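Our student team at Trerkthorpe is building a two-arm shoe sorting cell for the summer robotics challenge. We call it Merau. Posting progress as we go.

The task: take loose sandals off the table and put them in a basket, toes all facing the back. Flip-flops count too. Each run is 7 minutes.

We started in April with one arm. It could grab a shoe but had no good way to turn it. Adding the second arm meant rewriting most of the motion code.

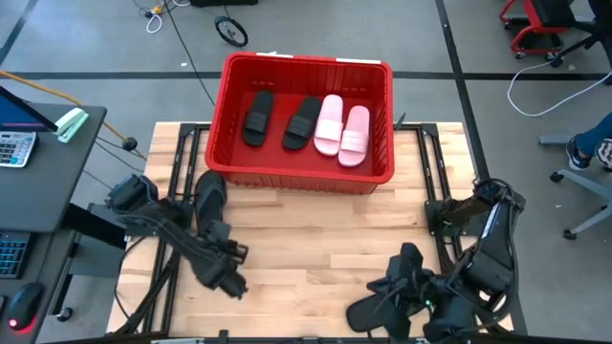
Slides go in fine most of the time. Thin straps are harder. If the jaws close on the strap, the sole swings and the shoe ends up at the wrong angle.

We ran 60 trials with the old grip settings and 40 with the new ones. Still going through the logs. Will post the numbers when they're checked.

Next job is the handoff between arms. The left one lets go 2 seconds too early on some runs and we haven't found out why. If you've dealt with timing issues like this, please reply.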